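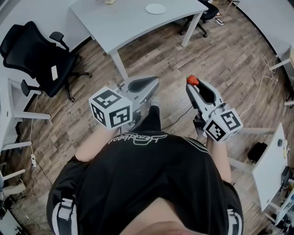 Set worn with both grippers on and the marker cubes in place. A strawberry is held in the right gripper.

Porkska hand gripper set: setup and care FAQ
Last updated Thursday, July 12, 2018

Who is this page for?
Anyone booked to use the Porkska set at Brinthorpe. It covers putting the set on, the checks before a session, cleaning, and small repairs. Questions about bookings go to Marjorie Sowerby at the front office.

What do I need to do before I put it on?
Lay both grippers on a bench and open and close each one 10 times with the trigger. They should move freely over the whole range and the jaws should meet at the tips. If one sticks partway, stop and see "A gripper is stiff" further down. Then check the cubes and the cables.

Which gripper goes on which hand?
The grip plates are stamped L and R on the inside. The jaws look much the same from the outside, so go by the stamp. If you swap them, the software will still start but the recorded hand positions will be wrong, and the session can't be fixed afterward.

How tight should the straps be?
Tight enough that the harness doesn't slide when you lean forward. Fasten the buckles first, then pull the loose ends. Do this standing up. If you set the straps while sitting in a chair they will be too loose once you are at the table. Tuck the ends away so they don't hang near the triggers.

Can I wear long sleeves?
Short or elbow-length sleeves are better. Cuffs get caught between the wrist and the cube mount. If you have to wear long sleeves, roll them up and tape them.

Where do the cables go?
Behind you or off to one side, with enough slack to reach across the table. Walk through the whole job once with the recorder off and see where the cables end up. Keep chair casters off them. We replaced two cables in April and both had been rolled over.

How do I look after the marker cubes?
Wipe the faces with a dry microfiber cloth. No alcohol and no glass cleaner, which take the black off the squares. Don't pick up a gripper by its cube. The mount is only held by small screws and it will shift before it breaks, so you may not notice.

A cube has been knocked. Do I need to recalibrate?
Yes, even if it looks straight. Seat the cube against the stop, tighten the screws evenly, and run the calibration from the Session menu. It takes around 20 minutes for the pair. Write the time in the log so the next person knows which recordings came before it.

The tracking keeps dropping out. What should I check?
Start with light. Glare from a window or a desk lamp can wash out a marker face. Next, look for dust or a peeling corner on the markers. If both are fine, watch the preview while you do the task slowly and see whether a sleeve or the other gripper is covering a cube. If it still drops out, swap the camera cable for the spare before you change anything in the software.

How do I set the grip for soft items?
Turn the stop screw on the trigger in a quarter turn at a time and try the item after each turn. For fruit, start with the stop all the way out so the jaws can't close hard. Put the stop back where it was when you finish. The normal position has a paint mark.

How do I clean the fingers after food?
Take the grippers off first. Wipe the fingers with a damp cloth and a drop of dish soap, then a clean damp cloth, then dry them. Get into the gap between the fingers, where juice collects. Don't hold any part of the gripper under the faucet.

A gripper is stiff. Can I oil it?
Not with spray oil. Nine times out of ten there is something in the slide. Brush it out and try again. If it is still stiff, put one small drop of the light grease from the tool drawer on each rail and work the trigger. Grease is due every 1000 cycles anyway, and the counter is on the status screen.

Can I change the finger pads myself?
Yes. New pads are in the drawer marked Nutcombe. Pull the old pad off from the back, clean off the glue, press the new one on, and leave it for 16 hours before use. Always change both pads on a gripper together. Mamta Rawat orders the pads, so tell her when you take the last pack.

What should I leave alone?
The trigger spring, the cube mount plate, and anything behind the sealed cover. Those go to Colin Inskip. Tag the gripper, write down what it was doing, and leave it on the repair shelf with its cable.

Where does the set go when I'm done?
Back in its case, jaws closed, cubes facing up. Coil the cables loosely and lay them in the lid. If the case is missing, ask Birsen Yaman.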